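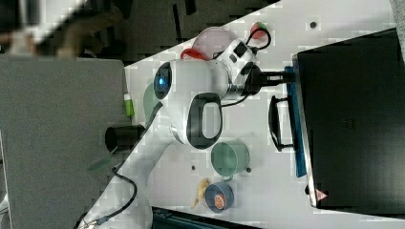 I think a table should be set before the food is ready, and I think most of us have stopped doing it. In our apartment in Lodudport the table was the place where everything landed — mail, keys, whatever came in the door. Supper got fitted in around that. A big black case with a carrying handle can take up one whole side of a white table, and then the pink plate ends up near the far edge, where no one is going to sit. Move the case first. It belongs on the floor or in a closet, and it takes less than a minute.

I started doing this in February, after I added up what we had spent on a cabinet from Clallau. It was supposed to clear the table and it didn't. 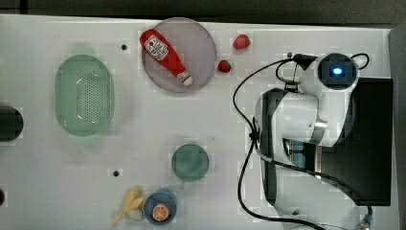
Plate, cup, colander and fruit, with the ketchup lying on the plate.

A bottle on a plate is a small thing, but somebody has to pick it up before anyone can eat. I would stand it up next to the strawberries and leave the plate alone. The orange slice has its own blue dish, and I like that. Small dishes keep food where you put it. The colander I would take back to the sink.

People tell me this is fussy. My sister-in-law eats over the counter and says she is fine. Maybe so. I still eat slower at a clear table, and the 2 of us talk more.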